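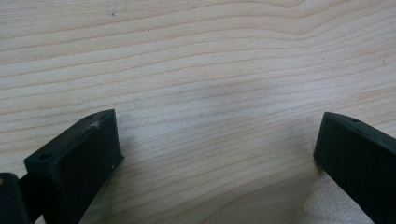
Looking after a wooden table at home

Most of the questions that came in after the last newsletter were on the same subject, so this month's home item is given over to it. Readers wanted to know how to clean an everyday wooden table, how to deal with rings and scratches, and whether oil is worth the trouble.

Start by finding out what finish you have. Put a drop of water on a part of the top that gets a lot of use and leave it for a few minutes. If it sits there as a bead, the wood is sealed with varnish or something like it. If it soaks in and leaves a darker spot, the table is oiled, waxed or bare, and you will need to be more careful with water. The spot will fade as it dries.

Weekly cleaning

For a sealed table, use a soft cloth wrung out in warm water with a little dish soap. Wipe with the grain, go over it again with plain water, then dry it with a second cloth. Skip anything with ammonia or bleach in it. Spray polishes with silicone make a table shiny for a week or so, but they leave a film, and new finish will not stick to that film if you ever want to redo the top.

For an oiled table, use the same cloth with even less water. Crumbs and grit should be brushed off first, or you will be rubbing them in.

Water rings

White rings are moisture caught in the finish. Many of them go away without help in a day or two. If yours doesn't, lay a dry cotton dish towel over it and press with a warm iron for a few seconds at a time, no steam, and lift the towel to check. Stop as soon as the mark fades.

Dark rings are a different problem. Water has gone through to the wood itself, and the usual fix is sanding back and refinishing that area. On a large table it is often easier to do the whole top than to try to blend in a patch.

Scratches and dents

A light scratch in an oiled top can be sanded out by hand with fine paper, always along the grain, and then oiled again. On varnish, a wax stick in a close color will hide most of it. Buy one shade lighter than you think you need – the dark ones stand out.

Small dents in bare or oiled wood will sometimes rise if you put a damp cloth over them and touch it with a warm iron. It works less well where the fibers have been cut.

Do not try any of this on veneer until you have looked at the edge. If you can see a thin top layer, leave the sandpaper in the drawer.

Oiling

Gadisa Lencho has been running the refinishing bench at the Munden workshop since 2000, and he oils his own kitchen table 2 times a year, once in spring and once in October before the heat comes on. His method is to put on a thin coat with a rag, wait 15 minutes, and wipe off everything that has not soaked in. Then he leaves the table alone overnight. A sticky top nearly always means too much oil was left on it. Wiping with a rag and a bit of fresh oil will often soften the sticky layer enough to get it off.

One warning he asked us to pass on. Rags with linseed or other drying oils on them can heat up and catch fire if they are balled up in a trash can. Spread them flat outside until they are stiff and dry, or put them in a metal can filled with water and close the lid.

Dry winter air

If you heat with forced air, the boards will shrink a little in the cold months. Small gaps that close up by summer are normal. Keep the table away from the vent if the room allows, and don't push it up against a radiator.

Refinishing evening in Munden

Gadisa will hold a hands-on evening at the workshop, 244 Tangen Road, on 30/07/2019. Bring something small with a flat top, such as a stool or a side table, and wear clothes you don't mind getting oil on. Sandpaper, rags and oil are supplied. There are 3 places left as we go out, so call the shop first if you plan to come.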